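Right, back on the Jollstead build after tea. Two hands, one cupboard door, 400 lines of my terrible code, and I've finally rewritten the bit that picks where the fingers go!

Door work tonight, going in low near the handle (the binders can wait).

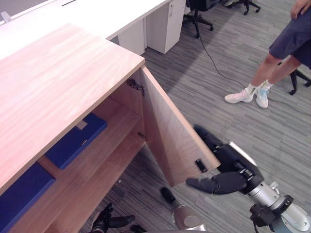 Aranka Fülöp reckons I should slow the wrist right down near the hinge side and stop fussing over the thumb.

Fair. I'd got the wrist speed at 100 in the config, so I'll halve it and have another go tomorrow.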